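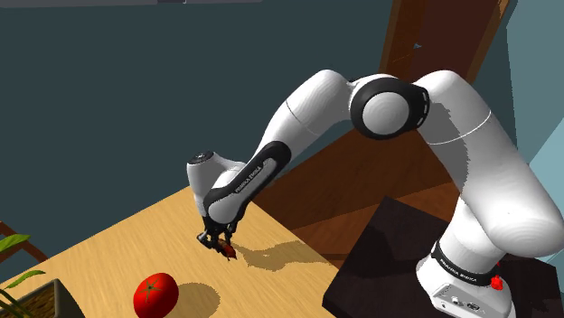 3. Grasp planning in sim, tomato table

Notes for Wed group, K. Cosgrove. Read before the lab, not during.

Arm: Franka, two-finger gripper, pointing down. Fixed base so no nav this week.

Pipeline: perceive, pick grasp, plan, execute. Keep them as seperate nodes. Last year half of you had one giant script.

Perception: mask first, then depth. Watch the arm's own shadow on the wood, colour thresholds pick it up as an object. Red threshold alone won't tell the tomato from the small reddish-brown thing in the fingers either. Use the gripper pose to mask out whatever is held.

Planning: add tabletop AND plant to the collision scene. Held object gets attached to the hand link, otherwise planner reports start state in collison.

Control: 1,000 Hz inner loop, don't touch. Your policy runs at 8.

Hand in: planner log + 2 failed runs, explained. Questions to Sandamali Biswas.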